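Why I'm still loyal to the boring old interrupted stitch

I have been closing pretend wounds for long enough to have opinions, and my main opinion is that people rush to the fancy stuff. Every new learner at the Lurnberg skills evenings wants to do a running stitch in their first hour. It looks fast, it looks like the videos, and it's one long thread so you only have to tie at the ends. I get it! I wanted that too. But I'd make everybody do plain interrupted stitches, one knot at a time, until they were sick of the sight of them (and then a few more).

A row of separate knots tells on you. Your spacing is right there, your tails are right there, and if you hauled too hard on one of them the edge bunches up and you have to look at it all evening.
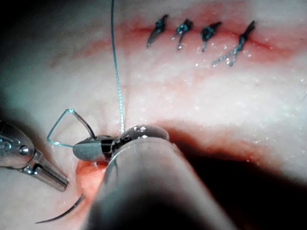
Four knots tied along the line, with the next length of thread coming down.

My other soapbox is the needle. Where you hold it matters more than anything your wrist does afterward. Grab it too near the point and you've got nothing left to push through with. Grab it right back where the thread joins and it wants to spin on you, and you can bend it too. I like it a bit past the middle, square in the jaws, and I'll let go and pick it up again 2 times before I'll settle for a bad grip. Slow? Sure. Slower than digging around for the tip once it's buried? No way.
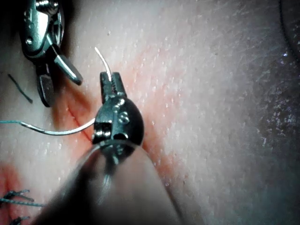
Rangi Doolan: I'm with you on the grip but not on the running stitch. Learners get bored, and bored hands get sloppy. Let them run one long line early on, see how the tension creeps, and they'll come back to single knots with some respect for them.

Okay, fair, and I've chewed on that one since July. Boredom is real. I just think the cure is a better pad or a trickier angle, with the same stitch. A curved line on a Stomix pad will wake anyone up.

And then there's thread, which everybody treats like string. It has moods. Braided thread is soft and bites down nicely when you tie it, but it drags going through. The slick single-strand kind glides like a dream and then tries to untie itself while you're reaching for the scissors, so give it an extra throw.
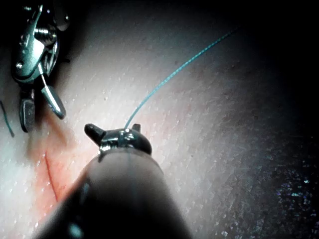
460 words, 2 minutes

Tails are where I get really picky. Leave them too short and the knot can slip open, leave them too long and they flop across the next bite and you end up sewing them in. My old instructor at Kereama used to snip any knot she didn't like, without a word, and hand you back the needle. I hated it. I do it to my own rows now.

What I'd love to see is people practicing with both hands as equals. The holding hand gets ignored, and it's the one that lifts the edge, takes the needle as it comes out and keeps the slack from wandering off. 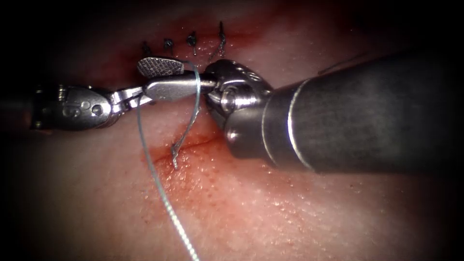 So if you've got a spare half hour, spend it passing a thread from one side to the other and back, no knots at all. It's dull for ten minutes and then it gets weirdly soothing. After that, tie your row, leave it overnight, and look at it again with your morning coffee before you decide whether it's any good.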